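The great coat cull (and how I finally learnt to fold a puffer)

It's August, which is obviously the perfect time to be thinking about winter coats. I know, I know. But I opened the wardrobe to get a cotton dress out and three hangers came with it, followed by a scarf and a single glove, and I thought right, that's it, we're doing this today.

Some background for anyone new. We moved into this flat two winters ago and it has one proper wardrobe. One! It belonged to the landlady's aunt, it's cream with pretty decorated doors, and I love it to bits, but it was clearly made for somebody who owned six blouses and a good skirt. It was not made for me, who cannot walk past a charity shop rail. I've been cramming things in since we got here and leaning on the doors until they click.

So I made a big pot of tea, put the radio on and pulled the whole lot out onto the bed. Then the chair. Then the floor. If you've never done this, have your lunch first, because once it's all out you can't really stop and go and make a sandwich (I tried, and came back with butter on my fingers, and had to go and wash them before I could touch the good wool coat).

I did the easy piles first. Summer things went straight back on hangers, jumpers went in a heap to be checked for moth holes, and anything I'd forgotten I owned got tried on. That last bit took most of the morning. I found a pair of cords I swore I'd lost on the train to my sister's, and a blouse with the label still in, Rellus, which was a make I bought a lot of when I worked in town and thought I needed to look like a person with a briefcase. It's gone to the charity shop. So have the two skirts that went with it.

Then we got to the coats, and that was where I slowed right down.

Coats are the worst because they take up so much room and you feel guilty about every one of them. The grey wool stays, no argument. The raincoat stays, obviously, this is Britain. The long green thing with the toggles I've had since college and haven't done up since college either, so I had a little moment with it and put it by the door. And then there was the red puffer. I bought it for a camping trip, wore it for four days straight, and have since worn it to put the bins out and to stand at the edge of freezing football pitches watching my nephew. It's shiny, it's very, very red, and it takes up as much rail as three normal coats. I'd never get rid of it. I laid it out on the pink and white sheet and had a good long think.

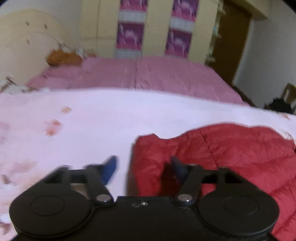
How I fold a puffer now

I used to just hang it up, and it would puff itself out and shove everything else along the rail. Then for a while I had it in one of those vacuum bags, the kind you suck the air out of with the hoover. Mine was a Grirero and it did work, in that the coat went as flat as a pizza box, but when I took it out again in November it looked so sad and creased that I had to put it in the tumble dryer with a couple of tennis balls. Even then one sleeve never quite forgave me.

It was Eleni Dimitrov from my old choir who showed me this way, at a jumble sale, with a queue forming behind us.

Do the zip up first, all the way to the top, and turn the coat over so it's lying on its front. Smooth it out with flat hands, from the collar down. You'll hear the air going out of it, which is very satisfying.

Fold both sleeves across the back so they overlap. Then fold each side in a bit, so you've got one long padded strip.

Now roll from the hem up towards the collar, and go slowly! If you rush, all the air gets trapped in the last bit and you end up with a sort of balloon in a collar. I lean on mine with my forearms as I go. If yours has a hood, leave it sticking out at the top and then turn it back over the whole roll, so it holds itself together like a pair of socks.

And that's it. It'll slowly puff up again a little, but it stays a roll. Mine is now in an old cotton pillowcase on the wardrobe floor, behind the boots, and the rail has a gap on it for the first time since we moved in.

Where everything else went

The jumpers are folded in the bottom drawer of the chest, standing on their edges so I can see them all. I was very sniffy about this when everybody was doing it a few years ago and I'd like to take that back. The scarves are in a shoebox. I did look at a proper set of fabric boxes from Skusar, really nice ones with lids, and then I saw they were 70 quid for the set and decided that shoeboxes were nice too.

Spare bedding is still a problem. It lives in a suitcase under the bed, and every time somebody comes to stay I have to lie on my stomach and fish it out by one handle. If you've got a clever answer to this please tell me in the comments — I mean it, I'll try anything that doesn't involve buying more furniture.

I also put new lavender bags in, and wiped the inside of the wardrobe with a bit of vinegar in warm water before anything went back. Leave the doors open for an hour or so afterwards or your blouses will smell of chips.

In the end I had four bags for the charity shop and one for the textile bank, and I got the bed clear by half past six, which is a good deal earlier than last time. I've kept the toggle coat by the door for now. I walked past it twice this evening and both times I stroked the sleeve, so I don't fancy its chances of leaving.

Next job is the cupboard in the hall, where there are at least two hoovers and a tent. I might give it a week.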